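Plivis Cordless Bathroom Scrubber review
Posted January 2022
Filed under: Cleaning, Bathroom, Small Appliances

Rating: 2.5 out of 5
Price paid: Rs 2,350 (scrubber, charger, three heads, extension handle)
Also sold as: the "Complete" bundle at Rs 3,351, with two more heads and a storage bag

I have a low opinion of cordless scrubbers and I should say so at the start. Every one I've tried has been a weak drill with a brush on the end. The Plivis got my money because two readers wrote in to say it was different, and one of them said it had "changed how she feels about grout". I have felt the same way about grout for years and was curious.

What you get

A white plastic body as long as a rolling pin, a grey rubber grip, and a stick that screws on in two sections. The three heads are a flat round one for floors, a domed one for basins and a small pointed one for corners. The box also has a leaflet in very small print and a charging cable with a round plug that fits nothing else I own. If you lose that cable you'll be ordering another from Plivis.

The extension handle is the first disappointment. It wobbles where the two sections meet, and no amount of tightening cures it. With the flat head on the floor you don't notice much. Hold it up against wall tiles at shoulder height and the whole thing nods at you.

Battery

The box says up to 200 minutes. The leaflet says this is on the low setting with no load, so in other words while scrubbing air. On high, pressed against a floor in the way you would press a brush if you wanted something to come off, mine starts to slow before I've finished a second bathroom. It's fine for a flat with one. There is no battery gauge, only a light that is green until it's red, and by the time it goes red you can already hear the motor getting tired.

Charging takes all night. I wouldn't mind if there were a way to tell how far along it was, but the light stays red until it's done.

On the floor

Good, to my annoyance. Our bathroom floor is small matte tiles with pale grout, laid by someone in a hurry, and it holds dirt in every low spot. The flat head with a bit of ordinary floor cleaner lifted a grey film I had stopped seeing. I did one half with the Plivis and the other half with a stiff hand brush from Zirnau that I've owned forever. The hand brush got the grout slightly whiter. The Plivis took less time and I did it standing up.

If your knees are bad, or you have a lot of floor, stop reading and decide based on that paragraph. It's the best thing I have to say.

On walls and taps

Poor. The domed head throws water. It threw it on the mirror, on my glasses and on the clean towels, which I then had to wash. Turning it down to low stops the spray and also stops the cleaning. Around the base of the taps the small pointed head is meant to get into the gap, but the bristles are so soft they fold over and polish the chrome beside it. An old toothbrush did the job in a minute.

Soap scum on the glass panel came away, but it also comes away with vinegar and a cloth.

In the toilet

The packaging shows the domed head going round the inside of a toilet bowl, so I tried that too. Please don't. The bristles don't reach under the rim, the splash guard is too small to guard anything, and afterwards you have a motorised tool dripping over your bathmat and a head you can never use on a basin again. Plivis would presumably like you to buy a separate head for it. A pack of two is Rs 484.

There is no improvement here on a bottle of toilet cleaner and a plain brush. The liquid does most of the work in a toilet anyway, and a bottle with an angled neck puts it up under the rim, where a spinning head can't go. Squirt, leave it for as long as the label says, brush, flush. I can't find a step in that list that needs a battery.

One thing the leaflet does get right, buried on the back page: keep the scrubber away from strong acid cleaners and bleach, and never use the two together. Most toilet cleaners are one or the other. So the maker pictures the tool in a toilet and then warns you off most of what people put in toilets. I wrote to ask which was meant. The reply thanked me for choosing Plivis.

Noise

Louder than an electric toothbrush and quieter than a blender. The pitch is unpleasant, somewhere near a dentist's, and it gets worse in a tiled room with the door shut. The dog left.

Wear

The flat head has splayed on one side after five weeks of what I'd call normal use. It still cleans but it pulls to the left, so you steer against it. The other heads look new, mainly because I gave up on them. At Rs 484 for two I'd expect the bristles to hold their shape a good deal longer. Worth adding that to the price in your head before you buy.

The body is sold as waterproof. I've rinsed it under the shower and nothing bad has happened so far. The rubber flap over the charging socket doesn't sit quite flush, though, and I press it down with my thumb every time and don't feel certain about it.

Against the others

The Livo is the one people ask me to compare it to. I borrowed one for a weekend. It's heavier, the handle is solid with no wobble at all, and it costs a fair bit more. On the floor I couldn't tell them apart. On walls the Livo is better simply because it stays where you point it. If I had to own a cordless scrubber it would be the Livo, and I'd still keep the hand brush.

There's also a scrubber sold under the Spahić name that looks identical to the Plivis down to the shape of the switch. I haven't opened one up to check, but the heads fit. They may well come off the same line in different boxes, so buy whichever is cheaper on the day.

Is the bigger bundle worth it?

No. The two extra heads are a sponge and a felt pad. The sponge tore on a rough tile edge the first time out (a reader had kindly lent me hers, and I've replaced it). The felt pad is for polishing, and I've never met anybody who polishes a bathroom. The storage bag is thin and has no vent, so a damp head put away in it smells by the next week.

Who should buy it

Someone with a big tiled floor and sore knees, and low hopes for everything else. It would suit a balcony as well. I did ours in August with a bucket of soapy water and it was nearly pleasant, apart from the noise.

Who shouldn't

Anyone who mainly wants a cleaner toilet. Spend a very small part of the money on a bottle of something from the cleaning shelf and a new brush, and put the rest toward anything you like.

Good: floors, saves bending, decent grip.
Bad: wobbly handle, odd charging plug, sprays on high, heads wear quickly.
Silly: using it in the toilet.

I've kept mine for the floor. The other heads are in the drawer with the spare cable I ended up ordering.
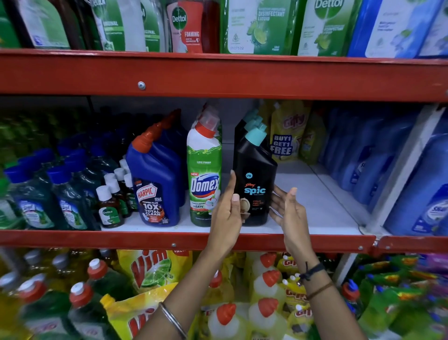
In the toilet cleaner section: Godrej Spic, marked 79, next to Domex Lime Fresh.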